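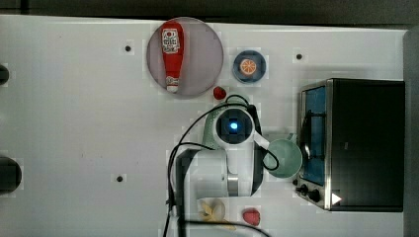
Figure 1. Food items and dishes on the white table.

Unit 4 handout: Setting out and clearing a shared table
Instructor: Maribeth Sison

Read this before Friday. It replaces pages 2 and 3 of the Tiongson packet, which had the old seating layout.

Terms
Serving piece: anything that holds food for more than one person.
Place piece: a plate, bowl, or mug meant for one person.
Loose item: food sitting on the bare surface with no dish under it. The strawberry in Figure 1 is a loose item. The orange slice is not, as it has a dish.

Most of the lost points last term came from loose items. Students set the large pieces first and then put small food wherever there was room. Assign every food a dish before you set anything down. If there are more foods than dishes, write that on your plan.
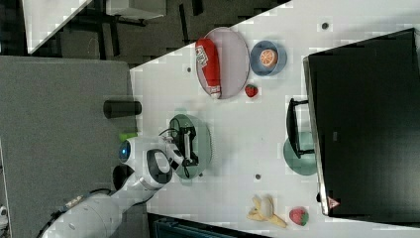 Packaged goods follow a different rule. A bottle or can goes upright, to the side, with its label toward the person who will use it. Do not lay it across a plate -- the plate then can't be used, and the bottle may roll. Solange Landry covers this in the Plirkholm reading on page 158. Skip her section on tablecloths.

Clearing order
1. Loose food
2. Food in dishes
3. Bottles and cans
4. Place pieces, then serving pieces
5. Wipe down, including the wall behind the table
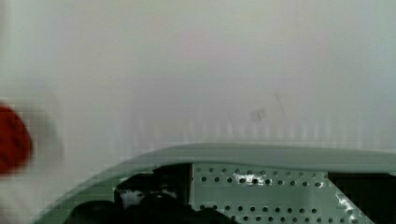

Step 5 gets skipped often. Use a damp cloth on painted walls and work from the top down. If a mark doesn't come off with light rubbing, leave it and write it on the room sheet.

For Friday: draw a plan of a table for two with one bottle, one mug, and three foods. Label each piece with the terms given earlier. Allow around 2 hours with the reading. Plans go in the Vameck folder.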